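Home Explainers Ask a Hard One For Grown-Ups Search

Is a Computer Really a Brain?

By Josée MacLeod

People love to say that a computer is a brain in a box. You have probably heard it from a teacher, a cartoon or an uncle. I don't believe it, and by the end of this page I hope you won't be so sure about it either.

Start with the word "brain." When grown-ups say it, they usually mean one part, the processor. It is a flat square that does sums. That is all it does. It adds, compares two numbers, moves a number from one place to another, and does this very, very fast. Does that sound like thinking to you? A processor has never wondered what's for lunch.

Kendra Petrenko, who is 8, wrote to ask me: "If the processor is the smart part, why does a computer need all the other parts?" Good question, Kendra. A processor by itself is about as much use as a light bulb in a drawer. It needs power. It needs something to plug into, and that something is called the motherboard, the big flat board that everything else connects to.

It also needs memory. Be careful with that word too! Your memory keeps your last birthday for years. The memory in most desktop computers forgets everything when the power goes off. It comes on long thin sticks that push into long thin slots, and it only holds what the computer is busy with right now. Things you want to keep, like your drawings, go on a drive. 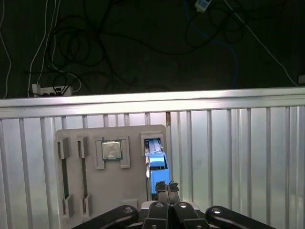 Processor with a silver metal top, held between two gray brackets.

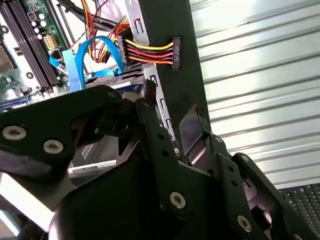

Inside a desktop computer: green motherboard, long black memory slots, light-blue data cable.

Now for the shiny part. Many desktop processors wear a metal lid called a heat spreader. I have read in more than one book that the lid "protects the brain," as if it were a skull. It does give some protection, but its main job is in its name. All those fast sums make heat, and the lid spreads the heat out so that a cooler sitting on top can carry it away.

What about cables? A book I own, printed by a company called Lutell, says they are "the nerves." Hmm. Nerves grow, and some of them can heal. A cable is wire with a plastic coat on. Some cables bring power and some carry data, which means information turned into electrical signals. A flat cable often has lots of little wires lying side by side, like lanes on a road. If one breaks, it stays broken until a person swaps it for a new one.

So what should we call a computer? I asked a class of 17 kids in Hekurbridge last October. Six of them said "a kitchen," and I like that answer best. The processor is the cook, the memory is the counter, and the drive is the cupboard. But don't trust that one all the way either. Cooks get tired and make up new soups. Processors follow the recipe, even when the recipe is silly.

Try this: the next time somebody says one thing "is just like" another, ask them where it stops being like it. Then write down what they say and send it to me.

Last updated: 2022-08-02

Contact us | Copyright Melow Explainers | Back to top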